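Can machines do household or shop-floor chores yet?
General discussion › Automation at home and work
Page 1 of 1

brackenfold wrote:
Following on from the dishwasher thread, which got locked. I would like to hear from people who have used or worked next to one of these things, as I can read press releases on my own. Can a machine you can buy or hire today do an ordinary chore without somebody standing over it? I mean clearing a table, sorting a parts bin, putting the shopping away. Vacuuming doesn't count, we've had that for years.

tinsnips27 wrote:
Shop floor, yes, if you're strict about what the chore is. We have an arm from Weidemann loading a press brake. Same blank, same stack, same place. It did 736 blanks last shift and I went over to it twice, both times to change the stack. Ask it to pick the offcuts out of the skip and it would have no idea where to start.

So my answer is that it does the bit between two chores. Somebody still squares up the stack, sweeps round it and wipes the sensor.

brackenfold wrote:
That's useful, thanks. How long did it take to set up?

tinsnips27 wrote:
Two days for the first part. Half an hour now for a part it already knows. If the blank is new and has a funny edge, allow a morning.

Ostler_Row wrote:
I'd disagree with calling that a chore at all. A press brake with a loader is a machine tool. The question was household work, and the answer there is no. I had the Flellell laundry folder on trial for a month and sent it back. Towels were fine. Shirts were fine if I buttoned them and hung them on the clips myself, by which time I could have folded them. Fitted sheets it refused. Of 122 items I put through it in one week, 27 came back out with an error, and a fair few of the others I refolded.

halfpint_marl wrote:
Ostler, which model? The one with the side clips had a software update in December that sorted a lot of the shirt trouble. My sister in law runs a holiday let and hers does the towels and pillowcases every changeover.

Ostler_Row wrote:
Side clips. Mine had the update. Towels and pillowcases are flat rectangles, so I'm not surprised.

halfpint_marl wrote:
Flat rectangles are most of the laundry in a holiday let.

Ostler_Row wrote:
Fair enough. They aren't most of mine.

gantry_ed wrote:
I work in the trade so take this how you like. People ask whether the robot can do it, and the better question is how tidy the room has to be first. A person walks into a room they've never seen, steps round a display stand, moves a plant pot off a shelf, dusts and puts it back. None of that is hard for the person. For the machine every one of those is a separate problem: where is the floor clear, what is that, can I lift it, how hard can I squeeze, where did it come from.

The hand is the worst of it. Most of what's on sale has two fingers with a rubber pad. Two fingers will do a mug, a bottle or a box. They struggle with a carrier bag, a wet cloth or a coin on a worktop.

The way most firms are going at it now is to have people do the chores with a gripper held in the hand, record it, and train from that. It works better than anything I saw ten years ago. It also needs a great deal of recording in a great many different rooms, because a machine trained in one kitchen is lost in the next.

brackenfold wrote:
Is that a matter of more recordings, then, or is something else missing?

gantry_ed wrote:
Depends who you ask in our office. I think more recordings gets you to tidy rooms and solid objects. I don't think it gets you to a teenager's bedroom. A colleague two desks away thinks it gets you there as well and we've stopped arguing over it.

Ostler_Row wrote:
A demonstration is also always picked. I went to see the Lusetti one clear a table. Four plates, four cups, nothing on the plates. It took nine minutes. My table has a newspaper on it, a charger, somebody's homework and half a jar of jam with the lid off.

tinsnips27 wrote:
Nine minutes doesn't bother me if I'm not there for it. Our loader is slower than a good operator. It doesn't stop for tea.

Ostler_Row wrote:
It bothers me if I can't leave the room. They had a man next to it with his thumb on a red button the whole time.

quern_and_sons wrote:
Small bakery near Celtitthorpe. We looked at hiring a machine for tray washing and were quoted 298 a month, plus a call-out charge. For that it would take trays off a rack, feed the washer and rack them again. It would not scrape them. Scraping is most of the job. We said no but I've kept the number, and if the price drops I would think again for the big trays only.

halfpint_marl wrote:
298 a month is not much against wages though?

quern_and_sons wrote:
It isn't, if it replaces wages. We would still have the same lad in for the scraping, and he can rack a tray while he's there.

gantry_ed wrote:
That is the commonest reason we lose a sale, if I'm truthful. It does two thirds of a job and you can't employ two thirds of a person.

sallowpike wrote:
Has anyone got a parent or relative using one? My mother can't bend well. She doesn't need the table cleared. She needs things picked up off the floor, and one thing at a time would do. Slow would be fine.

gantry_ed wrote:
Picking single items off a hard floor is one of the better cases. Carpet is harder, and anything thin on carpet is harder again. I'd ask for a trial in her own house before paying for anything, and put down the things she drops, glasses and tablets included.

Ostler_Row wrote:
Agree with Ed for once. And a grabber stick is a few pounds.

sallowpike wrote:
She has three grabber sticks. She drops them.

brackenfold wrote:
To pull this together so far: yes for one repeated job on a shop floor, yes for flat laundry, mostly no for a lived-in room, possible for picking single things off a hard floor. I'll leave the thread open. If you've tried one, please say what the chore was, how long it took and whether you could leave the room.

gantry_ed wrote:
Adding one for the point about rooms. Display stand on the floor, potted plant up in the shelving, people at the back, and grippers at the near end. I'd give a person a duster and leave them to it. I wouldn't yet do that with anything we sell.
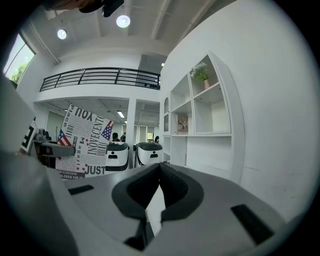

Related threads in Automation at home and work
Robot mowers and wet grass
Weidemann loader, replacement pads
Window cleaning machines, any good above ground floor?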